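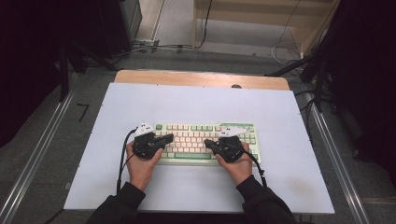

Pinzas de mano y teclado sobre el tablero blanco

Foro Zasine > Automatización > Compras y presupuestos
Tema: ¿Dos pares de pinzas ahora o un par y recambios?

tornillo_flojo
Buenas a todos. Tengo que cerrar el presupuesto antes de julio y llevo toda la semana dándole vueltas. Queremos grabar tareas de escritorio con pinzas de mano, empezando por teclear. El proveedor es Vainio y me ofrece 2 pares con descuento si los pido juntos. ¿Compro los dos o me quedo con uno y meto el resto en cables, placas de marcador y trípodes? El puesto ya lo tengo pensado: mesa de madera, tablero blanco encima y raíles a los lados.

Arben Vidmar
Yo iría a por un par y recambios, sin dudarlo. En Drondeddale compramos dos de golpe y el segundo pasó meses en su caja, porque no teníamos ni mesa ni gente para él. En cambio los cables... ¡madre mía! Guarda unos 100 euros solo para cables y conectores, que cuelgan junto a las muñecas y se llevan todos los tirones.

mari_ejes
Pues no estoy de acuerdo, Arben. Si se te estropea una pinza un sábado a media sesión, con un solo par te vas a casa. El segundo par ES el recambio. Además el descuento no te lo van a repetir en otoño, que a mí Vainio ya me hizo esa jugada.

tornillo_flojo
Ya, eso es lo que me frena. Os pongo otra del mismo puesto para que veáis cómo van los cables. 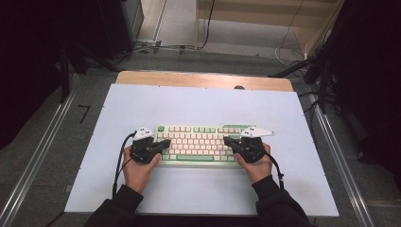
Los cables bajan por fuera de las manos, uno a cada lado

mari_ejes
El de la izquierda cae por la esquina del tablero, ojo con eso. Yo pediría unas bridas y unas guías adhesivas, que cuestan cuatro perras. ¿Y los marcadores blancos vienen con la pinza o se pagan aparte?

tornillo_flojo
Aparte, claro - cómo no. El presupuesto trae 4 placas y estoy por pedir alguna más.

kilo_y_medio
Me meto donde no me llaman: ¿y el teclado? Ese compacto en crema y verde es precioso, pero yo compraría dos iguales desde el principio. En Stostulstead cambiamos de modelo a mitad de proyecto y hubo que repetir 30 grabaciones.

Arben Vidmar
Lo del teclado lo firmo. Lo del segundo par sigo sin verlo, mari, que una pinza suelta también la venden y sale más barata que el par entero.

mari_ejes
¿Suelta? A mí me dijeron que solo por pares. Pregúntalo por escrito, tornillo, y que te pongan el plazo de entrega.

tornillo_flojo
Acabo de mandarles el correo. Si venden pinzas sueltas, pido un par, una de cada mano y el segundo teclado. Si no, me toca pelearme con administración por los dos pares. Os cuento cuando contesten.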